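Der Nutden-Vorfall bezeichnet eine Reihe von Greiffehlern, die im November bei der Firma Terivon in Besbridge auftraten. Betroffen war das Modell Casado, eine Steuerung für zweiarmige Roboter, die das Umstecken elektrischer Verbindungen mit handgeführten Greifern lernte. Der Name stammt von der Prüfhalle Nutden.

Verlauf

Bei einer Serie von 500 Steckversuchen schloss der linke Greifer in 20 Fällen zu früh. Der Stecker wurde schräg gegen die Steckdosenleiste gedrückt, und zweimal brach ein Kontaktstift. Verletzt wurde niemand - die Leiste war bei allen Versuchen vom Netz getrennt.

Ursache

Santosh Chaudhary untersuchte die Aufzeichnungen und fand einen Zeitversatz von 160 Millisekunden zwischen Bild und Fingerstellung. Das Modell hatte deshalb gelernt, die Finger zu schließen, bevor der Stecker richtig dazwischen lag. Ansel Delacroix vermutete zuerst abgenutzte Finger, konnte dies aber nicht bestätigen.
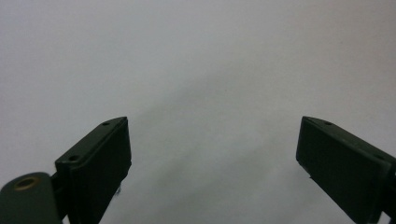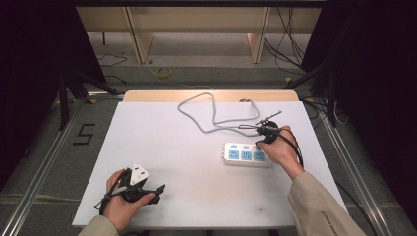
Geöffnete Greiferfinger (oben); Steckdosenleiste und Stecker mit zwei Handgreifern (unten)

Folgen

Terivon verwarf die fehlerhaften Daten und nahm 1.000 neue Durchgänge auf. Seitdem wird der Zeitversatz vor jeder Schicht gemessen. Die Schließkraft der Finger wurde ebenfalls begrenzt, obwohl sie nicht die Ursache war.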